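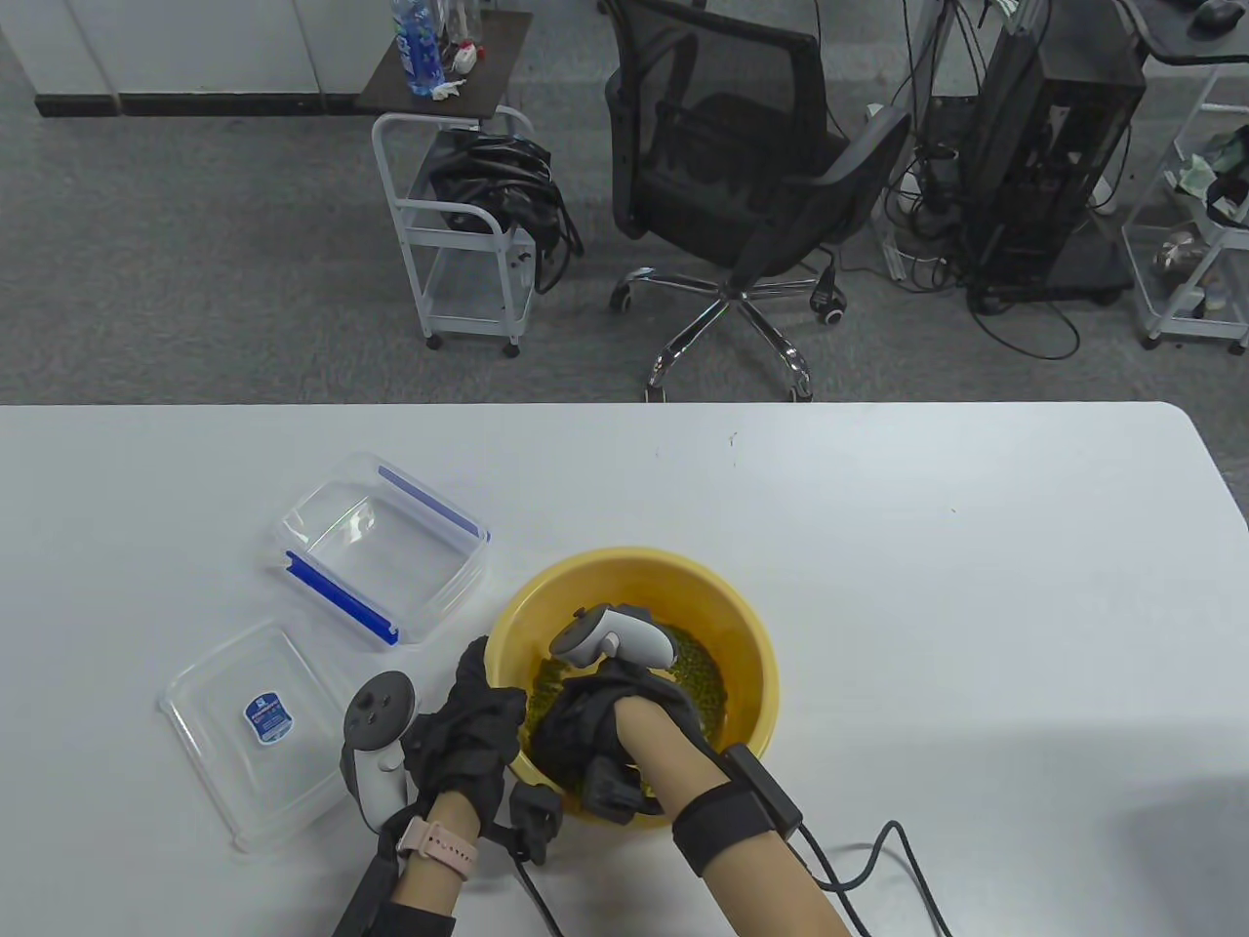
Clarthorpe, 11/4/21

I went to the open day at Bitell expecting to be frightened for my job, and spent most of the morning watching a person move beans.

They were mung beans, the small green kind, in a yellow bowl. The wearer had black gloves, a controller riding on each hand, and enough strap and cable up both forearms to qualify as a minor appliance. One hand steadied the bowl and the other went in among the beans. Our guide, Fidelina Ríos, explained that the rig records what hands do so that a machine can later be taught to do it too. A clear food container sat next to the bowl with its lid off. I have kitchen drawers that look more futuristic.

The brochure had promised me "the end of repetitive work." I read that line twice while standing beside some of the most repetitive work I have ever seen. Ríos told us a single task might be recorded 119 times before anyone is happy with it. I asked what happens on the 120th. She said lunch, usually.

I don't mean this as a sneer, or not entirely. I came away liking the place a good deal more than I like its brochure. My complaint is with the word "automation," which makes people picture a switch being thrown.

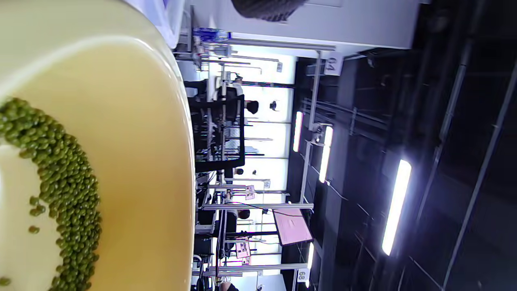

A man in our group, Wayne Vachon, ran a packing line for most of his working life, and he wanted to know how well these people were paid. It was the best question of the day and it got the vaguest answer — "competitively," I believe, with a smile. He wrote it down anyway. The rest of us had asked whether the robots could do laundry.

That seems to me the wrong way around. If a machine someday scoops my beans without spilling them, the skill will have come from somebody's wrists, on somebody's shift. Textile firms used to put the weaver's name on a good rug. I would settle for a line in the manual.

The tour ended in a gift shop, or at least a table with pens on it. I took one. We'd been in the building roughly 3 hours, and Vachon was still at the door, asking Ríos to define "competitively."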